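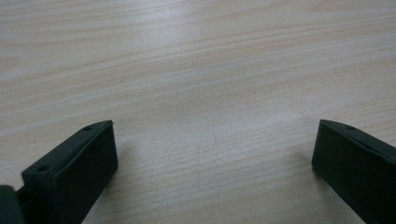
Publisher Guide / Section 6: Celebrity Profiles

6. Creating and maintaining a celebrity profile

This section applies to editors working on entertainment titles in Visulero. It covers the profile record, the relationship timeline, and the handling of unconfirmed reports. Gallery uploads are covered in Section 7.

6.1 Before you start

You need an account with the Profile Editor role. Reporter accounts can open a profile and suggest changes but cannot publish them. If the Profiles tab does not appear in the left menu, ask your desk administrator to check the role.

Search for the person before creating a record. Include stage names and earlier spellings. Duplicate profiles split the article history and can only be merged by an administrator.

6.2 Creating the record

1. Open Profiles and select New Profile.

2. Enter the name the person is known by in the Display Name field. For musicians, this is normally the stage name.

3. Enter the legal name in the Legal Name field only if it has already been published by the person or their management. Leave the field blank otherwise. A blank field is not shown to readers.

4. Select one primary occupation. Up to 2 secondary occupations can be added. The primary occupation sets the page template, so an actress who also records music should be filed under the work she is best known for.

5. Write the short biography. The limit is 300 characters, including spaces. Text over the limit is saved in the draft but dropped when the page is published.

6. Select Save Draft. The system assigns a profile number.

Note: The profile number cannot be changed or reused. In the sample desk supplied with Visulero, profile 1840 belongs to the singer Felista Massawe and is used in the steps below.

6.3 Adding a relationship entry

Relationship entries appear in the timeline under the biography. Each entry links two profiles. If the second person has no profile, enter the name as plain text.

1. Open the profile and select Timeline, then Add Entry.

2. Set the type to Dating, Engaged, Married, Separated, or Divorced. Do not use Other for rumored relationships.

3. Enter the start month and year. If only the year is known, leave the month set to None.

4. Attach at least one source. A source is a published interview, a public post from a verified account, or a statement from management. An article on another gossip site does not count.

5. Set the status to Confirmed or Reported. Reported entries are displayed in gray with the source name next to them.

6. Select Submit. The entry goes to the desk queue for approval.

In the sample desk, open profile 1840 and look at the entry with Gladys Wanyama's producer credit. It is a Work entry, shown in blue. Work entries use a separate form and must not be converted to relationship entries, even when the two people are later confirmed as a couple. Create a new entry and keep both.

Caution: Submitting a relationship entry sends an alert to every reader who follows either profile. The alert cannot be recalled after approval. Check both names before you submit.

6.4 Handling unconfirmed reports

1. Set the entry to Hold. Held entries are visible to editors only.

2. Record who contacted the person's management and at what time, in the Notes field.

3. If a reply is received, attach it and change the status.

4. If no reply is received, leave the entry on Hold. Entries on Hold do not expire.

Caution: Do not place details of a held entry in the biography or in a photo caption. These fields are public as soon as the page is saved.

6.5 Correcting or removing an entry

Select Correct to change a date, name, or source. The old version is kept in the page history and a correction line is added below the timeline. Select Withdraw to remove the entry from public view. Both actions require a reason.

Entries imported from Teltwood are locked. To correct one, change it in Teltwood and run the import again.

6.6 Error messages

Error 909: The two profiles in the entry are the same record. Check the second name field.

"Source missing": The attached link is empty or has been deleted. Attach the source again and resubmit.

"Template mismatch": The primary occupation was changed after publishing. Open the profile, select Rebuild Page, and save.

If an error remains after these steps, send the profile number and the full message to Skonel support through the Help menu.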